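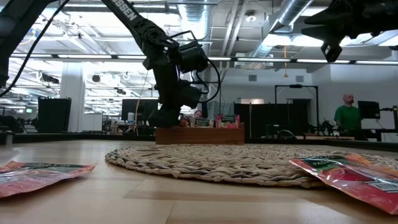
Humgate Word List, release of July 30, 2022

Welcome! These files hold 2786 entries of local speech from the Humgate valley: words for weather, food, fences, bad roads and worse neighbours, plus a good number of insults that I've grown very fond of. If you like old words, or you write stories set in farming country, or you just want to know what your nan meant when she called someone a "slummocky gert", help yourself.

The list began as a box of index cards put together by the Pietrzak family over three generations. They wrote down anything that sounded odd to them when they first came to the valley, and they kept going long after it had stopped sounding odd. I typed the cards up over one winter, starting in December, and then went out and talked to people. Those talks added 682 entries that weren't on any card (a whole crop of them about mud!).

## What's in the folder

- `words.csv` is the main list, one entry per line
- `sayings.csv` has 500 longer phrases and proverbs
- `sources.txt` explains the short codes for cards and speakers
- `spelling-notes.md` is where I argue with myself about vowels

Everything is UTF-8 with commas between fields. Spreadsheet programs sometimes turn the entry "march" (a boundary ditch) into a date, so import that column as text.

## Columns in words.csv

| Column | Meaning |
|---|---|
| `head` | the word, in the most common spelling |
| `alt` | other spellings, split by semicolons |
| `class` | noun, verb, adjective or other |
| `sense` | plain English meaning |
| `quote` | an example of the word in use, where there is one |
| `area` | upper valley, lower valley, Lulel side, or blank |
| `src` | source code |

A blank `area` means the card didn't say. Please don't read it as "used everywhere". The Lulel side of the hill has its own flavour and often its own word for the same thing, so it's well worth sorting by that column and having a browse. My favourite pair is "dimpsy" and "owl-grey", both for the last bit of light before dark.

## Spelling

The cards use at least three systems, sometimes on the same card. I kept the card spelling in `alt` and picked the simplest form for `head`. Where a word rhymes with something well known, the rhyme is in square brackets at the end of `sense`. It's a rough guide to sound, but it works surprisingly well when you read it aloud.

## Known gaps

- Fishing words are thin. I only spoke to one person who had worked the river.
- 11 entries have no meaning at all. They're marked `??` and I'd love to hear from anyone who recognises them, especially "pellowhist" and "to go grannering".
- Children's games are still on paper and will come in the next release.
- Some insults are ruder than their `sense` column lets on.

## Using it

You're free to copy, print, change and share the list, for money or otherwise, as long as you credit the Humgate Word List. If you fix a mistake, send the fix back so that everyone gets it.

To add a word, open an issue with the word, what it means, and roughly where you heard it. A sentence with the word in it is gold. You don't need to be sure of the spelling, and you don't need to have grown up here.

Typed, checked and looked after by Prasetyo Sitompul.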